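Bultau Wire Dish Rack with Utensil Holder – Black

Sold by Prerkside Kitchen & Table
Stock code 824
In stock at the Flultmont shop and online

We stock three dish racks and would be happy to stock fewer. Most of them are the same bent wire with a different name on the box, and the claims printed on that box tend to be the best part of the product. The Bultau is the one we sell most of. It's a decent rack. It isn't a "draining system", whatever the maker's leaflet says, and we've left that phrase off our own labels.

What you get is a rectangular wire frame in black, a run of slots for standing plates upright, and a black holder for utensils. Everything else you see in our pictures is sold separately or isn't sold at all.

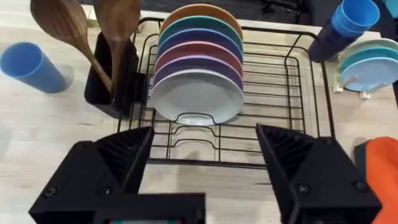

Black wire rack with six coloured plates and two wooden spoons. Plates and spoons not included.

The leaflet promises room for "a full family dinner service". Families differ, and so do dinner services. Shallow plates with a wide rim sit well in it, leaning back on one another in a close row. Deep pasta bowls don't. They take up two slots each and lean at an angle we don't care for, so if you eat mostly from bowls, look at something with flat shelves.

The curved dividers are the part worth paying for. Straight prongs are cheaper to make and we have had them on other racks, where thin plates slid down between them and had to be fished out by the rim. The Bultau loops hold the bottom edge of the plate and keep it there. Load from the back and work forward, as you'd do anyway.

The utensil holder

Fine for wooden spoons, spatulas and a whisk. We wouldn't put sharp knives in it, blade up or blade down. Long-handled spoons will lean outwards over the side, and on a narrow worktop you may catch them with your sleeve. A few customers have asked for a taller holder. We passed this on to Bultau and had a very polite reply about their next range – we'll believe it when the boxes arrive.

Cups and mugs

The maker calls the front of the rack a "cup zone". There are no pegs for cups and nothing that grips them. Light plastic cups can be stacked and laid on their sides there, and that's how we'd use it. Heavy stoneware mugs are another matter. They'll go in, but they hog the space you bought the thing for.

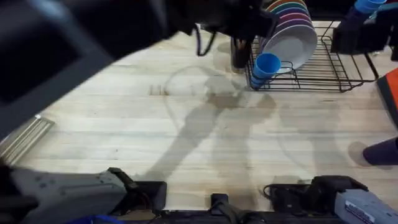
Drips and worktops

No tray is supplied. We think one should be, and we've said so more than once. If the rack is going on wood, buy a tray or put a folded tea towel under it. Oiled wood will forgive you for a while and then it won't. On a steel drainer you can do without.

The black finish

Described by Bultau as tested to 2,000 washes. We don't know who did the washing or what they used, so treat the number as you would any number on a box. What we can say is that the shop's own rack has had daily use since March and looks respectable. Don't go at it with a wire scourer, and wipe the corners, where limescale shows up as a grey bloom. Hard water makes this worse and black makes it easier to see.

Details

Width: 430 mm
Finish: black
Supplied with: utensil holder
Not supplied: drip tray, plates, cups, spoons
Guarantee: 3 years against rust, from Bultau. Keep the receipt, they do ask for it.

Goes with

Ghiță wooden spoons, long handle. Hand wash only.
Prerkside drip tray, grey. Plain, a bit dull, does the job.

Returns

Unused racks can come back to Flultmont in their box. Used ones only if something is wrong with them, and please dry them first.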